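공용 테이블 및 비품 안전점검표 (의견란 포함)

시설: 구투산스 공용 작업실
구역: 테이블 구역, 비품 선반, 개수대 옆 통로
점검자: Jhonatan Urrego
점검 주기: 월 1회
이번 점검: 12월분, 오전 점검
판정 기준: 적합 / 보완 / 사용중지
항목 수: 19

점검 전 확인 사항

점검은 테이블을 사용하지 않는 시간에 한다. 컵에 음료가 남아 있으면 먼저 비우고 시작한다. 판정이 애매한 항목은 '보완'으로 적고 의견란에 상태를 구체적으로 쓴다. '양호'라고만 쓴 의견은 다음 점검자가 참고할 수 없으므로 받지 않는다. 지난달 점검표의 '보완' 항목은 이번 달 판정과 상관없이 조치 결과를 함께 적는다.

가. 테이블 상판과 다리

1. 상판 표면에 갈라짐, 들뜸, 날카로운 부분이 없는가
판정: 적합
의견: 손바닥으로 네 변을 모두 훑어 확인함. 걸리는 곳 없음. 흰색 상판이라 얼룩은 금방 보이지만 긁힌 자국은 잘 안 보인다. 조명을 비스듬히 비추고 보는 것이 낫다.

2. 상판이 수평인가
판정: 적합
의견: 수평계를 가로와 세로로 한 번씩 놓고 확인. 지난달에 조절발을 돌려 맞춘 상태가 그대로 유지되고 있음.

3. 다리와 상판의 체결부가 풀리지 않았는가
판정: 보완
의견: 창 쪽 뒷다리 볼트 하나가 반 바퀴 정도 돌아감. 현장에서 조였으나 와셔가 눌려 있어 교체가 필요함. 살라사르 창고에 같은 규격이 있는지 문의해 둠.

4. 모서리에 부딪힐 위험이 없는가
판정: 적합
의견: 통로 폭을 재 보니 97cm. 내부 기준 900mm를 넘으므로 현재 배치를 유지해도 됨. 의자를 빼 놓으면 폭이 줄어드니 사용 후 반드시 넣을 것.

5. 상판 위에 불필요한 물건이 쌓여 있지 않은가
판정: 적합
의견: 지난달에는 서류철과 택배 상자가 올라와 있어 '보완'으로 적었음. 상자는 치웠고 서류철은 선반으로 옮김. 이 항목은 이제 닫아도 됨.

나. 펠트 매트

6. 매트가 상판에서 미끄러지지 않는가
판정: 적합
의견: 한쪽 모서리를 두 손가락으로 밀어 봄. 가볍게 밀면 움직이지 않고 힘을 주면 조금 밀림. 평소 쓰는 데는 문제없음. 바닥면에 먼지가 붙으면 쉽게 미끄러지므로 들어서 한 번 닦고 다시 깔았음.

7. 매트 가장자리가 말리거나 들려 있지 않은가
판정: 적합
의견: 이 매트는 도톰해서 가장자리에 원래 턱이 있다. 턱이 있는 것과 말려 올라간 것은 구분해서 적어야 한다. 손으로 눌러 보고 다시 뜨면 말린 것으로 본다. 이번에는 뜨는 곳 없음.

8. 매트에 젖은 곳, 음식물, 가루가 없는가
판정: 적합
의견: 베이지색 바탕에 잔 점이 섞인 색이라 작은 부스러기는 눈으로 찾기 어렵다. 테이프 클리너를 한 번 굴려서 묻어 나오는 것을 보고 판정함. 섬유 먼지만 조금 나옴.

9. 매트 위에 놓인 컵이 안정적으로 서 있는가
판정: 적합
의견: 흰 머그를 매트 위에 세우고 손잡이를 가볍게 건드려 봄. 흔들리지만 넘어가지 않음. 매트의 턱에 걸쳐 놓으면 쉽게 기울어지므로 컵은 턱에서 떨어진 안쪽에 둔다.
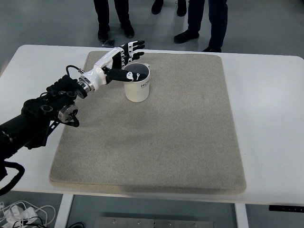

컵을 놓는 위치를 두고는 의견이 갈린 적이 있다. 매트 한가운데에 두면 다른 물건을 놓을 자리가 없다는 말이 있었고, 끝에 두면 팔꿈치에 걸린다는 말이 있었다. 지금은 사용하는 사람 반대편의 안쪽에 두는 것으로 정리했다. 사용자가 바뀌면 한 번씩 다시 알려 주어야 한다.

다. 머그와 식기

10. 머그의 입 닿는 부분에 이 빠진 곳이 없는가
판정: 적합
의견: 마른 손가락으로 테두리를 한 바퀴 돌려 확인. 젖은 손으로 하면 작은 흠을 놓친다. 선반에 있는 것까지 모두 확인함.

11. 손잡이에 금이 가지 않았는가
판정: 보완
의견: 선반 안쪽에 있던 드렉소프 머그 하나의 손잡이 아랫부분에 실금이 보임. 손톱이 걸리지는 않음. 유약에만 생긴 금인지 판단이 어려워 따로 빼 두었음. 뜨거운 음료용으로는 쓰지 말 것.

12. 안쪽이 어두운 컵의 내부가 깨끗한가
판정: 적합
의견: 안쪽이 짙은 색인 컵은 커피 자국이 거의 안 보여서 씻은 것으로 착각하기 쉽다. 휴지로 바닥을 닦아 보고 색이 묻으면 다시 씻는다. 점검 때 묻어 나오지 않음.

13. 선반에 컵을 겹쳐 쌓지 않았는가
판정: 보완
의견: 두 개씩 겹쳐 놓은 것이 있어 내려서 한 줄로 정리함. 선반 한 칸에 8개까지가 적당하다. 그 이상이면 아래 칸을 쓴다. 손잡이는 모두 같은 방향으로 돌려 둔다.

라. 구르는 물건

14. 원통형 물건을 세워서 보관하는가
판정: 보완
의견: 선반에서는 세워 두지만 테이블에서는 눕혀 놓는 경우가 많다. 상판에 바로 눕히면 작은 기울기에도 구를 수 있다. 눕혀야 할 때는 매트 위에 올린다.

15. 눕혀 놓은 물건이 테이블 끝 쪽을 향해 구를 위치에 있지 않은가
판정: 적합
의견: 매트 안쪽에 눕혀 놓고 손끝으로 살짝 밀어 봄. 펠트 표면에서 금방 멈춤. 힘을 더 주면 턱까지 굴러가지만 턱을 넘지는 않았음. 무거운 물건은 결과가 다를 수 있으므로 이 판정은 가벼운 것에 한함.

16. 표면이 매끄러운 물건을 젖은 손으로 다루지 않도록 안내되어 있는가
판정: 보완
의견: 개수대 옆 안내문이 떨어져 있음. 클리본 양식으로 다시 출력해서 붙일 예정. 손 닦는 수건은 걸려 있었고 마른 상태였음.

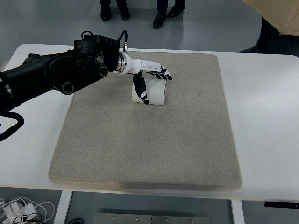
문: 원통형 물건을 잠깐 내려놓을 때도 매트를 써야 합니까?
답: 잠깐이라도 눕혀 놓을 때는 매트 위에 둡니다. 세워 놓을 수 있는 것이라면 상판에 바로 놓아도 됩니다.

마. 바닥과 통로

17. 테이블 주변 바닥에 물기나 떨어진 물건이 없는가
판정: 적합
의견: 개수대에서 테이블까지 걸어가며 확인함. 개수대 앞 발매트는 건조한 상태. 의자 아래에서 볼펜 뚜껑 하나를 주움.

18. 통로 조명이 모두 켜지는가
판정: 적합
의견: 출입문 쪽 스위치와 개수대 쪽 스위치를 각각 눌러 확인. 개수대 위 등은 켜질 때 한 번 깜박인 뒤 정상으로 들어옴. 다음 점검 때 깜박임이 길어졌는지 볼 것.

19. 구급함이 제자리에 있고 반창고가 남아 있는가
판정: 적합
의견: 선반 맨 아래 칸에 있음. 반창고와 거즈는 충분하고 소독솜의 봉투 하나가 열려 있어 버림. 구급함 앞에 종이봉투를 세워 두지 말 것. 지난달에도 같은 내용을 적었다.

조치가 필요한 항목

3번: 뒷다리 볼트 와셔 교체. 살라사르 창고의 답을 받은 뒤 진행. 그때까지 테이블을 끌어서 옮기지 말 것. 옮겨야 하면 두 사람이 들어서 옮긴다.
11번: 손잡이에 실금이 있는 머그. 다음 점검 때 금이 길어졌으면 폐기. 버릴 때는 신문지에 싸고 겉에 '깨진 컵'이라고 적는다.
13번: 선반 정리는 현장에서 완료. 같은 일이 반복되면 칸마다 표시를 붙인다.
14번: 사용자 안내 필요. 테이블 사용 수칙에 한 줄 추가하는 것으로 제안함.
16번: 안내문 재출력. 코팅해서 붙이지 않으면 물이 튀어 금방 떨어진다. 접착면은 타일이 마른 뒤에 붙일 것.

사용중지 판정을 받은 항목은 없음.

점검자 추가 의견

매트 세탁 방법이 점검표에 없어서 묻는 사람이 많다. 세탁기에 넣으면 모양이 틀어질 수 있으니 얼룩은 미지근한 물을 적신 천으로 두드려 닦고 평평하게 눕혀 말린다. 접어서 말리면 접힌 자리가 남고, 그 자리에 컵을 놓으면 기울어진다. 말리는 동안에는 테이블에 컵을 올리지 않는 쪽이 좋겠다.

6번과 7번은 같은 자리에서 이어서 확인하는 항목이라 다음 양식에서 합쳐도 될 것 같다. 다만 합치면 의견란이 좁아지므로 줄을 하나 더 넣어 주기 바란다. 12번은 밝은 색 컵만 쓰는 곳에서는 '해당 없음'으로 적을 수 있게 칸을 하나 만들었으면 한다.

점검표 원본은 출입문 옆 파일에 끼워 두었고 사본은 사무실로 보냄.

점검자 서명: Jhonatan Urrego
확인자 서명: (미기재)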